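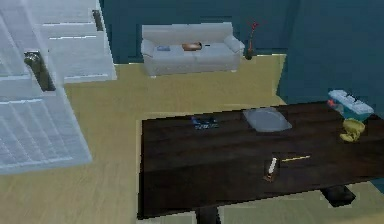
Simulated room with wooden table, louvered cabinet and sofa. Gendoron open day, Abdel Hamid Hall.

Teten Community Help > Schools and Group Visits > Gendoron open day

Group visit to the Gendoron open day: what is shown in the simulation session, and is it suitable for mixed ages?

Kenza Bouazza
Posted in Schools and Group Visits

I am arranging a group visit to the Gendoron open day in April on behalf of the Teten after-school program. Our group will include children in the middle grades, several parents, and two members of our own staff. The open day is held on a Sunday, and the listing states that the building is open to the public from 10 a.m.

The program sheet I received lists a robot demonstration on the ground floor and a second session called "Household Tasks in Simulation," held in Abdel Hamid Hall. The picture at the top of this page is the one that goes with the second session. The sheet says only that visitors will "see the work at hand" and that the session uses the Boster simulator.

I would appreciate information on the following points before I submit our form.

Is the session in Abdel Hamid Hall a talk, or do visitors take part in it? Several of our families have asked whether there is a physical robot in that room. They would like to know in advance, as some of the children are coming mainly for that purpose.

The form also asks us to choose between a guided group slot and general admission. The difference is not described anywhere I can find. Our program has a limit of 40 persons per outing under its insurance, and I would prefer not to divide the group if it can be avoided.

Finally, one parent has asked what a simulated living room has to do with robots at all. I gave a brief answer but would welcome a better one that I can include in the letter home.

Thank you for your assistance.

Gendoron Visitor Office
Verified organization

Thank you for your interest in the open day. We are pleased to hear that the after-school program intends to join us, and we will respond to each matter in turn.

The session in Abdel Hamid Hall is a led demonstration with a period for participation at the end. A member of the simulation group opens a room in Boster on the large screen, explains the task that has been set, and runs it. Visitors are then invited to propose changes. They may ask for an object to be moved, removed or exchanged for another, and the task is run again with the change in place. Children generally have firm opinions on this subject, and we encourage group leaders to allow them to speak first.

There is no physical robot in Abdel Hamid Hall. The physical machines are shown on the ground floor, where staff run a tabletop sorting demonstration at intervals throughout the day. Families who wish to see a moving arm should plan to visit the ground floor either before or after the simulation session. The two areas are connected by the main staircase and by an elevator.

With regard to admission, a guided group slot reserves seats in Abdel Hamid Hall at a stated time and provides a guide who remains with the party on both floors. General admission does not reserve seats. Abdel Hamid Hall seats 186 persons, and we hold back a portion of those seats for groups at every session. A party of 40 may be booked as one group. Larger parties are assigned consecutive sessions.

We expect 600 visitors over the course of the day. For this reason we ask that groups arrive at the side entrance on the parking lot side of the building and not at the main doors, where general visitors are received. Please have one adult report to the desk with the confirmation letter while the remainder of the party waits under the canopy.

As for the question from the parent, the following paragraph may be copied into your letter without further permission:

"Before a robot is asked to work in a home, its control software is given a great deal of practice in simulated homes. The rooms are drawn by computer and can be changed quickly. A table may hold a pencil, a tray, or a box, and each of these must be picked up in a different way. When the software fails in simulation, no dish is broken and no person is at risk. The staff can study the failure and run the same task again from the same starting point."

The room in the picture is typical of those used in the session. It was chosen in part for its thin pencil, which lies on a dark tabletop and presents a different problem from the box and the tray farther back. Small, thin objects lying flat on a surface are difficult for most grippers to pick up, and the guide will speak about this at some length. Objects in the distance, such as the items on the sofa, are used for tasks in which the robot must first travel across the room. A separate exercise concerns the handles on the cabinet.

Please note that there is no food service in the building on open days. Groups may eat packed lunches in the courtyard, weather permitting.

Group forms should be returned to this office by the date printed at the foot of the form. Changes to the size of a party can be accepted until the Friday before the event.

Gendoron Visitor Office

teten_parent_group
Member

We attended last year with a smaller group. It was well organized and the staff were courteous. Arrive early. Parking was full by 11 a.m.

My son liked the robot downstairs better. My daughter preferred the computer session, so it depends on the child.

R. at Teten Branch Library
Regular contributor

The reply from the Visitor Office is complete with respect to booking, and I have nothing to correct in it. I have accompanied library groups to this event and would add several observations that may be of use to a group leader. They reflect my own experience and are not the position of the library.

The simulation session is suitable for the middle grades. It is less suitable for very young children, who tend to lose interest during the introduction. The introduction is longer than it needs to be, in my view, and includes an account of how the Boster files are stored that few visitors will follow. Once the first task is run, attention returns. If the party includes younger brothers and sisters, I suggest seats near the side aisle, so that an adult may step out with them without disturbing the row.

It is helpful to prepare the children beforehand. Before our last visit I printed the session picture and asked each child to choose one thing on the table and write down how he or she would pick it up if only two fingers could be used. The yellow object at the right-hand end produced the most discussion. Some of the children took it for a cloth and others for a bowl, and they could not agree on how it should be held. The guide was shown the written answers and made good use of them — the difference between gripping something soft and gripping something rigid took up most of the discussion that followed.

The same was true of the small dark blue object toward the far side of the table. Half of the children called it a toy car, and the others were certain it was a stapler. I mention this because the guide told us that computer vision systems meet with the same difficulty, and that a view taken from above conceals much of what a person would use to decide. It was the most useful remark of the afternoon for our purposes, and I would encourage you to raise the subject if the guide does not.

Children may be disappointed if they have been told that they are going to "see a robot" and are then seated before a screen. The letter home should state plainly that there are two parts to the visit. I would place the ground floor demonstration second, if your slot allows it. Groups that saw the physical arm first were restless afterward in Abdel Hamid Hall.

The sound in the hall is uneven toward the back. A portable microphone is passed around during the participation period, but the quieter children were not always heard, and our group leader repeated their suggestions for them. Seats in the forward section are worth requesting on the form, under "Other needs." Our request was granted without difficulty.

The simulation session ran 2 hours on our visit, including the participation period, although the printed program had allowed for less. If you have hired a bus, please confirm the pickup time with the driver accordingly.

Kenza Bouazza
Original poster

Thank you to all who replied. I have submitted the form for a guided group slot and requested forward seats. The paragraph from the Visitor Office will be included in our letter home, together with a note that the visit is in two parts. I will also be using the exercise with the printed picture at our session before the trip.

One further matter for the Visitor Office: please confirm whether the elevator may be used by the whole party or only by those who require it. One of our parents uses a wheelchair, and her children would like to remain with her.

Gendoron Visitor Office
Verified organization

The parent and her children may use the elevator together, accompanied by the guide. We ask that the remainder of the party take the stairs. A wheelchair space with adjoining seats has been noted for your group in the forward section of Abdel Hamid Hall.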